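Service Robotics Project Module
Handout 3: What counts as a result
Read before the first project meeting. Bring a pen.

You will have had two handouts already, one on safety and one on the timetable. The safety one matters more than anything I am going to say here, so if you haven't read it, stop and read it. This one is about claims: what you are allowed to say your robot did, and what I will cross out.

I have taught this module long enough to have a low opinion of project reports. The building of the thing is usually fair to good. The writing is where it goes wrong, and it goes wrong in the same direction every year. A group gets a robot to put a cup on a shelf on the last evening before the deadline, and the report says the robot "is able to tidy a kitchen". I don't think anyone sets out to lie. You have been looking at the same shelf for nine weeks, you are tired, and the one good run is the one you remember.

1. The household task

All groups work on the same broad task this term, which the module guide calls "room reset". A humanoid goes into a small furnished room, picks up light rubbish and loose items, and puts them in a container. The guide was written before I took over and makes it sound like a solved problem with a few rough corners. Treat that as advertising.

Room reset breaks down into parts that look easy to a person:

Stand up and stay up with both arms away from the body.
Find an item.
Get hold of it.
Carry it to the container, or bring the container to it.
Let go in the right place.

Each of these fails in its own way, and they also fail together. A grasp that works with the robot standing square to a table may not work when the other arm is carrying something. Last year's Lindine group tested their left arm for a month and their right arm for a month and only tried both at once in the final week. Their report has a very short results section.

2. Reading a still

We begin with stills since that is what you will be most tempted to put on your front page.
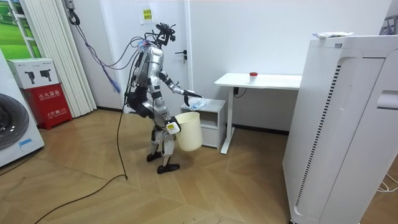
Bags are the item I would drop from the list if I had the choice, and every year some group picks them anyway. A thin plastic bag has no fixed shape, so whatever model you made of it stops being true as soon as the fingers close. Clear ones are worse, as depth cameras tend to look straight through them. So I have some respect for a crumpled clear bag held over a bedside cabinet in one hand while the other hand keeps hold of a bucket by the rim. Now ask what you would be entitled to write under it. You could write that the robot is holding a bag and a bucket at the same time. You could write that it is standing with its knees bent. You could not write that it picked the bag up by itself, that it found the bag without help, or that the bag ended up in the bucket. You could not even write that it walked to the cabinet. And look up at the wall before you write a word about balance, because there are cables running from a hook down to the robot's back and shoulders, and a reader is going to ask what they carry and whether any of them takes weight.

Exercise for the first meeting: write one caption for the still, no longer than two sentences, that you would be happy to defend in front of someone who dislikes you. Then write the caption you would have written for a funding bid. Bring both. We will read out the second kind and go through them a word at a time.

3. Words I will query

"Autonomous". Say what was autonomous. If a person chose the item on a screen and the robot did the rest, say that. If a person was moving the arms from a headset or a pair of handles, the word does not belong in your report at all except with "not" before it. Moving a robot by hand or by headset is respectable work and often the right way to begin. Call it by its name.

"Robust". I have not yet seen this word used properly in a student report. If you changed the lighting, the furniture, the item and the starting position, and it still worked, tell me how many times you tried each one. Then you won't need the word.

"Successfully", as in "the robot successfully grasped". Take it out. Either it grasped the thing or it didn't.

"Real-world". The test room has the same furniture, in nearly the same places, for the whole of term. It is a room. It is not the world.

"Learned to". What was it shown, how often, and did the test use anything it hadn't been shown?

"Human-like". No.

4. The Dranomen figures

You will find the Dranomen project quoted in older reports in the department library. It ran here as a summer project and collected 3652 recorded attempts at picking up soft household items. That is a real number and I have no quarrel with it. The trouble is with what happened to it afterwards.

Of those attempts, 600 were set aside for testing. The summary sheet says 516 of the 600 "met the criterion", and two later groups turned this into "86 per cent success at tidying". Go back to the log and the criterion was that the item left the surface and stayed in the hand for 3 seconds. Nothing was put anywhere. An attempt in which the robot lifted a sock, waited, and then threw it behind the desk would have counted.

There is a second problem, which Rosalind Marchetti spotted when she was a student on this module. The test attempts were drawn from the same sessions as the rest. Same items, same room, same afternoon in many cases. So the 86 per cent tells you how well the system did on things very like the ones it had already met. It may be a good guide to other items. It may be a dreadful one. The log can't tell you which, and neither can I.

I am not telling you this to be rude about Dranomen. The people on it kept a proper log, and that is the only reason we can find fault with it. Most projects I am unable to criticise in any detail because they left nothing behind to check.

5. What your log must contain

For every attempt, with no exceptions:

Attempt number. Numbers run on through the term and do not restart.
Who was operating and who was standing by the stop button.
Item, and where it was placed to begin with.
What was in the other hand, if anything.
Mode: fully operated, partly operated, or unassisted.
Whether the overhead line was attached, and whether it was slack or taking load.
Whether anyone touched the robot, the item or the furniture during the attempt.
Outcome, from the list at the back of the safety handout.
One line of free text.

An attempt begins when the operator says "start" out loud. If you said "start", it counts, including when the item fell off the cabinet before the arm got there. "That one was just a warm-up" is how you end up with a perfect record and no marks.

If the battery dies partway, log it. If the network drops, log it. I know it feels unfair to count these against your method. Put them in their own column and argue your case in the discussion.

6. On using other people's software

Some of you will want to use Nesteck for the arm planning. You may. It is decent at what it does and the course machines already have it. Be aware that its own status panel turns green when the plan has been carried out, meaning the joints went where they were told. It has no idea whether there is anything in the hand. One group reported green panels as completed grasps for three weeks. Use your eyes.

The Mahmoud scripts for sorting the log are on the shared drive. They drop any row with an empty outcome field and don't warn you. Fill in the field.

7. How this is marked

The demonstration is worth less than you think and the log is worth more. A group whose robot does very little, and who can tell me exactly how little and under what conditions, will pass comfortably. A group with a lovely video and no log will not. It has happened, and the appeal did not go their way.

Your report must include your worst run as well as your best, described at the same length. Ngozi Usman second-marks the reports and reads the worst run first. She will also pick three attempt numbers from your log and ask you to talk her through them, so the person who was operating needs to be in the room.

Video may be handed in on these terms: one continuous take, played at the speed it was shot, with the mode written on the screen from start to finish. If you speed it up, put the factor on the screen as well. No music, please.

8. For the first meeting

Your two captions.
A half-page on which of the five parts in section 1 you expect to fail most often, and how you would find out if you were wrong.
One published claim about a household robot, from any source, with a list of what you would need to see before you believed it. Please don't all bring the same one about laundry.

Rooms and group lists go up at the end of September. Swaps between groups go through the module office and not through me.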